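Trois semaines sur un offset de temps (et un plateau vert)

27/10/25

Bon, ça fait des mois que je n'ai rien posté, le billet de juin sur la calibration devait avoir une suite, elle n'est jamais venue. La voilà plus ou moins, sauf que la calibration n'y était pour rien. J'écris vite, entre deux compilations, pardon pour les fautes.

Le contexte pour ceux qui débarquent. Je bosse sur Visemau, la brique qui transforme ce que voit la caméra de poignet en corrections de trajectoire. En dessous il y a Sepp, le contrôleur, qui parle aux moteurs et qui ne plaisante pas avec les délais. Au dessus il y a Sado, le planificateur, qui dit « va chercher l'assiette » et qui se fiche de savoir comment. Et Okero à côté, qui enregistre tout et rejoue. Quatre morceaux, quatre dépôts, quatre façons de compter le temps. Vous voyez venir le truc.

La tâche : approcher une assiette posée dans un plateau, doigt en premier, au ras du fond, sans toucher le rebord. Vu de loin c'est bête. Vu du poignet c'est pénible, parce que l'assiette sort du champ pile au moment où on en aurait besoin. On finit toujours à l'aveugle sur les derniers centimètres, avec un bout d'arc blanc en haut de l'image si on a de la chance.

Le symptôme. Approche nickel, puis juste avant le contact, une petite correction vers le côté. Pas énorme. Toujours dans le sens du mouvement. Puis une correction inverse. Puis encore une. Une sorte de frétillement. À vitesse lente, presque rien. À vitesse normale, le doigt venait taper le rebord une fois sur deux, au feeling, je n'avais pas encore fait de stats.

Première hypothèse : la segmentation. Logique, le plateau est brillant sur le bord et mat au fond, donc le rebord attrape des reflets blancs, et l'assiette est blanche. Le détecteur confond, l'arc estimé part en vrille, Visemau corrige vers un reflet. Belle histoire. J'y ai cru très fort. J'ai passé une semaine dessus. Nouveau seuil sur la courbure, rejet des arcs trop brillants, pondération par la position attendue de l'assiette d'après Sado. Le masque est devenu franchement meilleur. Le frétillement est resté exactement pareil.

Je garde quand même le travail, il servira. Mais bon. Une semaine.

Deuxième hypothèse : la calibration main-œil. Normal, c'est toujours la calibration. J'ai tout refait, deux fois, avec la grille, puis avec l'autre grille quand j'ai commencé à soupçonner la première d'être gondolée (elle ne l'est pas). Résultat identique au poil près. C'est là que j'aurais dû m'arreter et réfléchir. Une erreur de calibration, ça donne un biais constant dans le repère de la caméra. Le mien changeait de signe avec la direction du bras. Un biais qui dépend de la vitesse, c'est du temps, pas de la géométrie. Je le sais. Je l'ai même écrit ici il y a un an. Relu mon propre billet, petit moment de solitude.

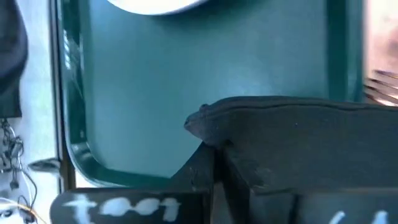

Donc le temps. J'ai sorti Okero et j'ai rejoué les enregistrements des approches, 600 en tout, en superposant la pose du poignet donnée par Sepp et celle que je reconstruis à partir de l'image en suivant l'arête du plateau. Le rebord est parfait pour ça d'ailleurs, une belle ligne droite, un coin arrondi bien contrasté, on récupère la rotation presque gratuitement. Deux courbes. Même forme. Décalées.

Corrélation croisée, maximum à 19 millisecondes. Sur toutes les séquences. Pas de dispersion ou presque. Quand un bug est aussi propre on se sent à la fois soulagé et très bête.

19 ms, ça n'a l'air de rien. Mais à la vitesse d'approche normale ça fait quelques millimètres, et quelques millimètres au ras d'un rebord c'est un choc. Et surtout la boucle corrige une erreur qui n'existe plus, crée la suivante, la corrige en retard aussi, etc. D'où le frétillement. Un cas d'école, dans n'importe quel cours d'automatique c'est au chapitre deux.

D'où ça vient ? Là c'est plus tordu. Sepp tourne à 200 Hz et date ses états au moment de la lecture des codeurs, très bien. La caméra, elle, est datée par le pilote à l'arrivée de l'image complète en mémoire. Donc après l'exposition, après la lecture du capteur, après le transfert. Visemau compensait déjà ça, il y a une constante dans la config, mesurée à la main il y a longtemps, avec l'ancienne résolution. On a changé la résolution. On n'a pas changé la constante. Et en plus le nouveau pilote garde une image d'avance dans sa file, dans certains cas, quand l'auto-exposition bouge. Et quand est-ce que l'auto-exposition bouge ? Quand le doigt, qui est gris foncé, vient manger tout le bas à droite de l'image devant un fond clair. Autrement dit pile à la fin de l'approche. Voilà pourquoi mes tests de latence sur cible fixe ne montraient rien du tout.

J'ai mis un moment à avaler celle là.

Les corrections, en vrac, pour qui aurait le même montage :

Exposition bloquée pendant l'approche. On la laisse converger en hauteur, on la fige, on descend. Ça assombrit un peu le doigt, on s'en moque, on ne le cherche pas.

File du pilote forcée à une seule image. Il y avait un paramètre. Documenté. Dans une page que je n'avais pas lue.

Datation au milieu de l'exposition et pas à l'arrivée. Le pilote donne le temps d'exposition dans les métadonnées, il suffit de remonter. Enfin, il suffit, il faut aussi recaler l'horloge de la caméra sur celle de la machine, et là j'ai fait un truc moche avec une régression glissante. Ça marche. Je nettoierai.

Et côté Visemau, la vraie modif : au lieu d'utiliser la dernière pose connue du poignet, on garde un tampon des poses et on interpole à la date de l'image. Ensuite seulement on projette vers maintenant avec les commandes déja envoyées. Le code tient sur un écran :

pose_img = tampon.interpole(t_image)
cible = pose_img * T_main_cam * obs
erreur = cible.vers(pose_predite(t_maintenant))

Avant, la première ligne c'était pose_img = sepp.derniere_pose(). Trois semaines pour cette ligne.

Attention à un piège, si t_image tombe hors du tampon il faut refuser l'image, surtout pas extrapoler en silence. Première version : j'extrapolais en silence. Le bras a fait un petit bond au démarrage, arrêt d'urgence, grosse frayeur, café. Maintenant ça lève une erreur et Sado replanifie, c'est son boulot.

Reste un sujet que je n'ai pas réglé, la géométrie du doigt. Dans le modèle de collision c'est une capsule bien rigide. En vrai c'est un machin rembourré, arrondi, avec un bout un peu bulbeux, et il se déforme dès qu'il appuie. J'ai gonflé la capsule de 7 mm pour être tranquille. Du coup Sado refuse des approches parfaitement faisables au ras du rebord, il trouve que ça touche. Il a raison d'après son modèle. Il faudrait une marge qui dépend de la phase, large en transit, serrée à la fin, avec un contact autorisé contre le fond du plateau mais pas contre le bord. Sado sait faire des paires de collision autorisées, sauf que le plateau est un seul maillage. Donc découper le maillage. Donc refaire l'export. Bref, pas cette semaine.

Autre chose qui traîne, le masque du préhenseur. On cache en dur la zone de l'image où se trouve la pince, pour que le détecteur n'aille pas chercher des arêtes dessus. Le masque est dessiné à la main, pince ouverte. Quand elle se ferme il en manque un bout et les inscriptions blanches au marqueur sur le corps noir ressortent comme des coins superbes, les meilleurs coins de toute l'image, le suivi les adore. Des points parfaitement immobiles dans le repère caméra, et qui tirent donc l'estimation vers « on ne bouge pas ». J'ai ajouté un test tout bête : si un point ne bouge pas alors que Sepp dit qu'on avance, poubelle. À terme il faudra générer le masque depuis l'ouverture réelle des doigts, on a l'info, elle arrive dans le même message que la pose.

Les résultats après tout ça ? Plus de frétillement à vitesse normale. J'ai relancé une série ce matin et le rebord est tranquille. Je n'ai pas encore poussé plus vite, je veux d'abord un test automatique qui mesure le décalage à chaque démarrage, un petit aller-retour du poignet au dessus du plateau, corrélation, et refus de partir si ça dépasse un seuil. Dix secondes par session. Si je l'avais eu en juin je n'aurais pas touché à la segmentation.

Le script de corrélation est dans le dépôt d'Okero, dossier outils, il lui faut juste un enregistrement avec du mouvement franc dans les deux sens. Avec un mouvement trop lent il vous sortira n'importe quoi avec beaucoup d'assurance, j'ai pas encore mis de garde-fou. La branche Visemau n'est pas fusionnée, les tests de rejeu cassent à cause des anciens fichiers qui n'ont pas le temps d'exposition dans les métadonnées. Je regarde ça demain, et la régression moche aussi si j'ai le temps.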